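Chapter 4
Automation and the Working Day

4.1 Introduction

The first three chapters treated automation as an engineering problem: reach, payload, cycle time, repeatability. This chapter treats it as a change in the terms of somebody's job. The two subjects overlap more than the usual division of textbooks suggests. A decision on gripper width, for instance, fixes which parts a machine can take and therefore which parts remain with the people on the shift.

The main case is the Mastonham works of Kassab, a maker of wooden trays and fitted boxes. Before the change, packing and transfer were done by hand at a single bench line staffed by 26 people. Each operator picked up a finished tray, checked the rim and corners by touch, turned it and placed it for wrapping. The target was 3000 trays a week. Checking was never listed as a separate task. It took place while the tray was in the hand, and its cost did not appear in any time sheet.

The firm ordered four handling cells from Cutell. The planning software, supplied under the name Sukovach, allows a cell to be modelled and its motions tried on a screen before any metal is cut. Operators were invited to these trials from the second week. Their comments dealt largely with approach: from which side a tray should be taken, how far the fingers should open, and what should happen when a rim lies at an angle to the gripper.

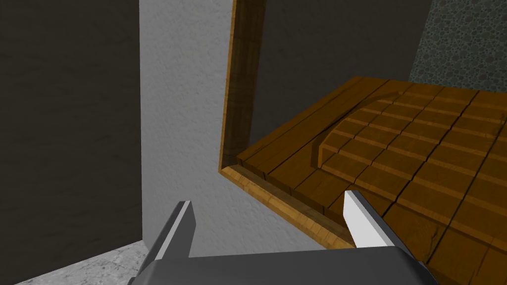 Usha Bhat objected at the first review that the model had been given the lifting and none of the looking. In her view a hand which turns a tray has already inspected it, and a plan that moves the tray without the hand must state where the inspection goes. The point was entered in the minutes and led to a separate checking station, added to the layout in June.

Three terms are needed for what follows.

Task transfer is the movement of a defined action from a person to a machine. Lifting and placing were transferred in this sense.

Task residue is the work left behind when the main action has gone. At Mastonham it included clearing misplaced trays, restarting a cell after a stop and sorting stock too uneven for the fingers to hold.

Hidden work is work done in the course of another task and not recorded. It is the most easily lost of the three – and usually the last to be costed.

Pay grades at the works had been tied to output per head. Once the cells set the pace, this measure no longer described anything an operator could control. Rima Rawashdeh's account of the talks, dated March 2018, records that a new grade was agreed for cell minding and that bench checking kept its old rate. The gap between the two caused more dispute than the machines themselves. Section 4.3 examines the settlement in detail.

Readers should note the limits of the case. The works is small, the product range is narrow and the staff were consulted early. Section 4.2 begins with the bench line as it stood before the order was placed, and sets out a method for recording hidden work by direct observation.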